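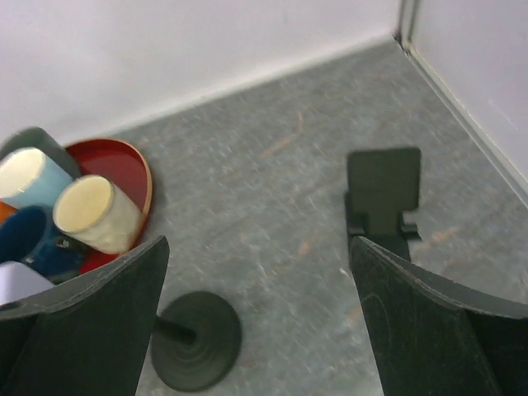 Lucimara Batista wrote to us after the last round of diaries to say that she had expected to find keeping one a chore, and that by the second week she was filling in the evening page before she took her coat off. She also asked us to say more clearly this time how much walking is involved, so we have tried to do that.

Call for participants: the Uvmont Bus Diary

The Uvmont Bus Diary is a study of how people who live in and near Uvmont use local buses, and of what they do when the bus doesn't suit. We are looking for 30 new diary keepers. You do not need to be a regular bus user. We would like to hear from people who travel by bus every day, people who go into town once a fortnight and people who gave up on the bus some time ago and now get a lift.

The study covers routes between Uvmont, Kevent and the villages along the Ustach road. In the first round we received 2,087 diary entries, most of them from people living in the middle of Uvmont. The outlying stops were poorly covered, and for Kevent we had almost nothing after six in the evening. Places will go first to people who use those stops or would like to.
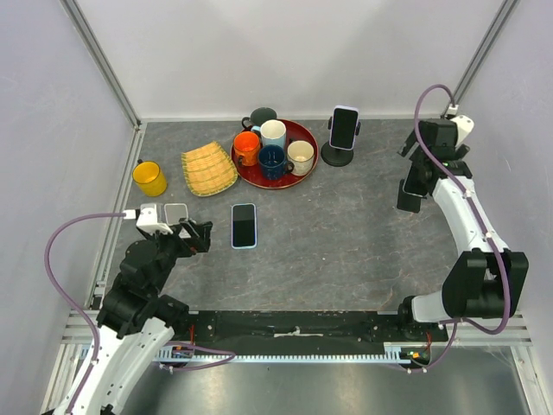
Reading time: 4 minutes

What you would be doing

You would keep a travel diary for 11 weeks. Each day you note any journey of more than a few minutes: where you set off from, where you were going, how you travelled and how long you waited. A normal entry takes less time than making a cup of tea. If you stayed in all day, tick the box and leave the rest blank.

Once during the study we ask you to walk from your front door to your nearest stop and on to the next one along the route, and to fill in a short form about the pavement, the crossing points, the shelter and the lighting. For most people this is under a mile altogether. In the villages it can be a good deal further – if the walk is too long for you, or there is no footway, tell us and we will leave it out. You will not lose any of your payment.

There are also two phone calls with a member of the study team, one in the first fortnight and one at the end. We can ring in the evening if that is easier.

Who can take part

You need to be 18 or over and to live within the area served by the 298 bus or any of the routes that connect with it at Koskela Square. You must expect to be at home for most of the study period. A week's holiday is fine. People who took part in the first round are welcome to apply again, but new applicants will be given places before them.

We are especially short of shift workers, parents of children at secondary school, and anyone who uses a wheelchair, a frame or a pushchair on the bus.

Payment

Diary keepers are paid in shopping vouchers, half at the midway point and half when the diary comes back. Bus fares are not covered, as we do not want anyone to make journeys they would not otherwise make. Postage is paid both ways.
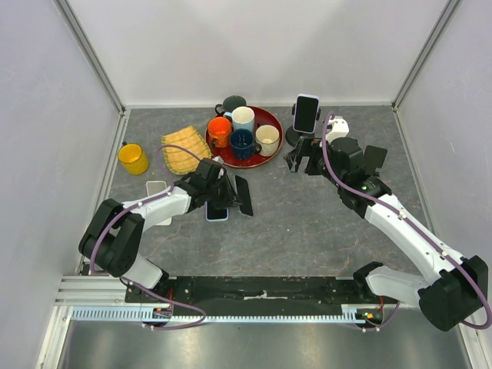 Do I need a smartphone or a computer to take part?
The diary is a printed booklet and you can do everything on paper and by post. There is an online version with the same pages if you prefer to type, and you can swap from one to the other partway through.

What happens to your diary

Your name and address are kept apart from your diary and are used only to send you things. Booklets are typed up by the study team under a number. We may quote a sentence or two in the report, without your name and without the name of your street. The report will be sent to every diary keeper in July, and a copy will go to the bus operators and the parish councils.

You can stop at any point and do not have to say why. If you stop after the midway point you keep the first half of the vouchers.

How to apply

Pick up a form from the library in Uvmont or the post office in Kevent, or ask us to post you one. The form is two sides long. Please fill in the section on your nearest stop even if you never use it, and give the name shown on the stop flag if there is one.

Forms must reach us by February 1, 2021. We will write to everyone who applies, whether or not we can offer a place. If you are not offered one we can keep your form as a reserve – tick the last box on side two if you are happy with that.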